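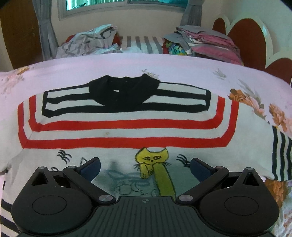 Soccer has a rule called offside, and grown-ups have been shouting about it for longer than your grandparents have been alive. It works the same for every team, whatever they wear. Say one side plays in red and black, like the bands on the knitted sweater spread out on the bed. Call them Godoron. The other team is Imico, in plain green. A Godoron player is about to get a pass near Imico's goal. Is that allowed?

Where do you have to stand?

Freeze the game at the moment the pass is kicked — when it arrives doesn't matter. If the Godoron player is in Imico's half, closer to the goal line than the ball and closer than the second-to-last Imico player, that's an offside position. The goalkeeper is usually the last one, so most of the time you look at one defender. Level is fine. Arms don't count, which is lucky for people who wave a lot.

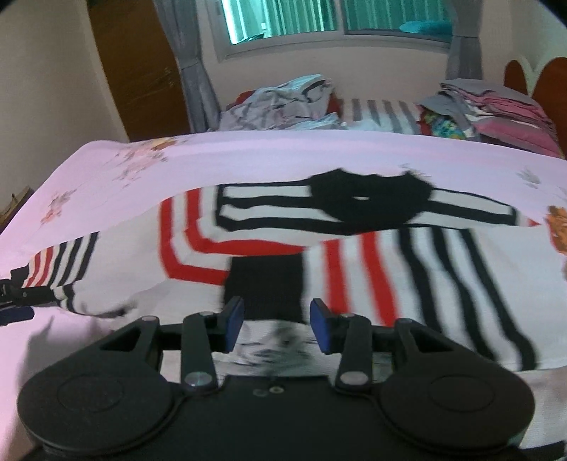
When is it okay?

You can't be offside from a throw-in, a goal kick or a corner kick. You can't be offside in your own half, either. And just standing in an offside position isn't against the rules. You have to join in, by playing the ball or by getting in an opponent's way.

What happens next?

The assistant referee raises a flag and Imico gets a free kick. Then 20 people in the stands explain why the flag was wrong, including 7 who were buying fries at the time.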